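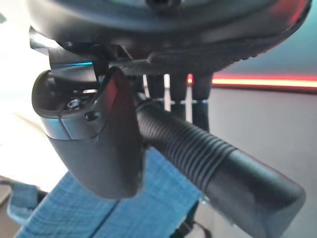
I put off buying a folding wheelchair for my mother for most of a year. She walks fine around the house, but the grocery store wipes her out, and the last time we tried the farmers market she spent most of it on a bench while I ran back and forth with tomatoes. So in October we finally got the Flalline, the one with the blue mesh, from a little medical supply store called Khoury. We've used it for 13 weeks now, which feels like long enough to have opinions.

First, the grips, since I'm the one doing the pushing. They're black and ribbed, with a smooth rounded end, and I love them! The chair we borrowed before this had hard shiny handles that got slippery the minute my hands warmed up, and I'd finish a trip with sore palms. With these I can steer one-handed for a bit while I dig for my phone (yes, I know, two hands). The ridges do collect crumbs and hand lotion. An old toothbrush and some dish soap takes care of it, and I do that whenever I remember.

The mesh was my mother's pick. She wanted anything except black vinyl, and the blue is pretty close to her favorite jeans, so she was sold before she even sat down. It's a lot less sweaty on a warm afternoon than the vinyl loaner was. After an hour or so she wants a cushion under her, though, and the one that came with ours was thin and slid forward. We swapped it for a Kumthorpe cushion and she's been much happier.

Folding takes me a few seconds now, but I pinched a finger twice in the first week – keep your hands on top of the seat when you push it open and you'll be fine. It goes in the back of my hatchback with room left over for bags. I wouldn't want to lift it in and out all day long, but twice a trip is no big deal.
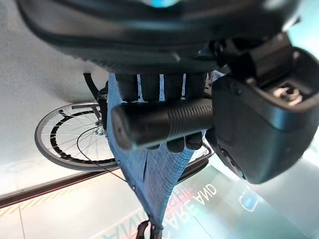 Do the spoked wheels need much upkeep?

Very little so far. I wipe the rims down with a damp rag after a muddy outing and check that nothing feels loose, and that's been the whole routine.

On smooth floors it rolls beautifully, and our bumpy sidewalk is okay if I slow down. Gravel is a pain. We tried the path by the lake and I ended up pulling her backward for half of it while she laughed at me.

I also looked at the Cliltaditz, which cost $76 more and had a nicer bag on the back, but the handles sat too low for me and I was hunched over just crossing the store. If you're tall, go push a few in person before you order anything.

I'm giving the Flalline four stars out of five. The missing one is for that cushion, and my mother says I'm being stingy.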